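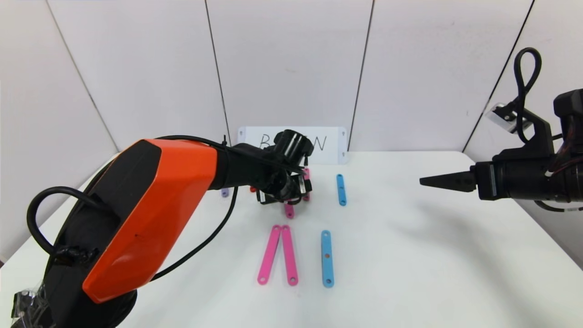 Fig. 1. The two-arm bench with the link bars set out for the gripper comparison.

Handout 3: Trying out grippers
Robotics Workshop, Dridedbridge
Last revised 11 May 2019

Read this before you come to the bench session, please, and bring it with you. I'm going to spend the first part of the session talking and I'd much sooner spend it talking about your questions than reading this aloud.

Last time we did arms and controllers. This time it's the bit on the end, which I think is the most fun part of the whole course (I know, I say that about every part). We'll be comparing pairs of fingers on the same small job, picking up flat plastic link bars and putting them down where we meant to. A bar has rounded ends and a hole near each end. It looks like the easiest thing in the world to pick up and it really isn't!

Why flat parts are a nuisance

Think about how you pick a coin up off a table. You probably don't grab it. You slide a fingernail under the edge, or drag it to the side of the table and let it tip into your hand. A two-finger gripper has no fingernail and no patience. It has to come down with one finger on each side of the part, low enough to catch the thin edge and high enough that the tips don't dig into the table. With a chunky block you've got lots of height to play with. With a flat bar you've got next to none, and a small error in the height of your table becomes the difference between a pick and a nasty scraping noise.

So the very first job in any gripper trial is to find out where the table is. Measure it at all the corners of the area you'll be using, then again in the middle. When I first did this at our Dokbridge site I measured one corner, felt pleased with myself, and spent the whole afternoon blaming the fingers for what was a sloping table.

The fingers we'll compare

We have 3 sets, and I've given them names so we can talk about them.

The Edwards fingers are broad with flat pads. Lovely on blocks and boxes. They spread the force over a big area, so things don't twist much once held. They're hopeless when two parts are lying close together, as they need so much clear space on each side.

The Grekville fingers taper to a point. They'll go into small gaps and you can put them down very near a neighbour without knocking it. The price you pay is a small contact patch, and a long bar held by a small patch likes to swing round like a compass needle.

The third set is a pair I made myself from the Grekville drawings with a softer pad stuck on. I'm fond of them. You are allowed to say they're bad.

Where to hold a long bar

Middle, nearly always. If you hold a bar off-centre, one end is heavier than the other and it'll try to droop or turn. The trouble is that the middle isn't always free, and for assembly you often want to hold near one end so that the other end's hole can go over a peg. Try both. Start in the middle, get that reliable, then move towards one end a little at a time and write down where it starts to slip. That last number is worth more to me than any amount of "it seemed fine".

Watch the angle as well. The fingers close along one line and the bar wants to be square across that line. If it isn't, the closing fingers will turn it until it is (or squirt it out sideways). Sometimes you can use this on purpose, letting the fingers straighten the part for you. We'll try that at the end if there's time.

What the wrist camera is for

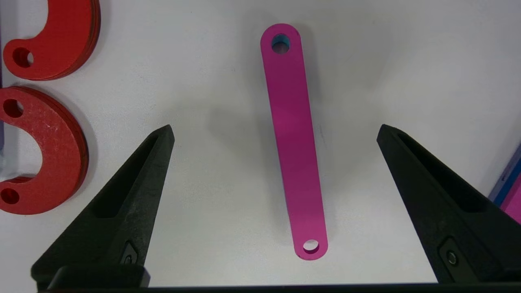 Lining up is the part I used to do by squinting from the front of the bench, and I was terrible at it. From the front, one finger hides behind the other and your eye makes up the gap it can't see. The wrist view fixes most of this. With the fingers open you get both tips and the whole bar between them, and you can see straight away that the bar has a slight lean, its top end a bit to the left. You can also check what else you might hit on the way down: the red curved piece on the left is close enough to the left tip that I'd want to think about it before moving down or across. With wide pads I'd move one of the two parts first. What the wrist view won't give you is height. A flat thing seen from above looks much the same whether the tips are well clear of the table or nearly touching it, so keep the head camera view open beside it and look at both.

A word on shadows. A soft one is fine and even quite handy, as it tells you which side the light is coming from. A hard one can look like the edge of a part to your software, and I've watched a gripper go very confidently for nothing at all. If that happens, move the lamp before you touch the code.

How to run your trial

Work in pairs, one driving and one writing. Each pair does 30 picks with each set of fingers. Split them like this:

First 12: bar on its own, well clear of everything, held in the middle.
Next 12: bar with a neighbour close by on one side, held in the middle.
Last 6: your choice of awkward. Off-centre, at an angle, two bars in a narrow V, whatever you like, but write down what you chose.

Count a pick as good if the bar comes up, stays up while you move across the table, and goes down without hopping. If it comes up and swings, that's a "held but turned" and it gets its own column. Please don't round these up to good. I know it's tempting.

Put the bar back by hand each time and don't put it in exactly the same spot. A gripper that can pick from one perfect place only tells you about that place.

Before you power up

Check the cable loops on both arms. They need enough slack for the wrist to turn and not so much that they drag across the parts. Run the wrist slowly through its whole turn with a hand near the stop button. Check the finger screws too. A slightly loose finger gives you results that drift, and you'll go mad looking for the reason.

Only one arm moves during the trial. Park the other well back.

For your write-up

Keep it to 2 pages. I want your table of results, where the slipping started, and which fingers you'd choose for this job if you could only have one set. Tell me about the picks that went wrong, in plain words, with your best guess at the cause. Write-ups are due at the start of the next session, and we'll pool everyone's numbers on the board then, before moving on to suction cups.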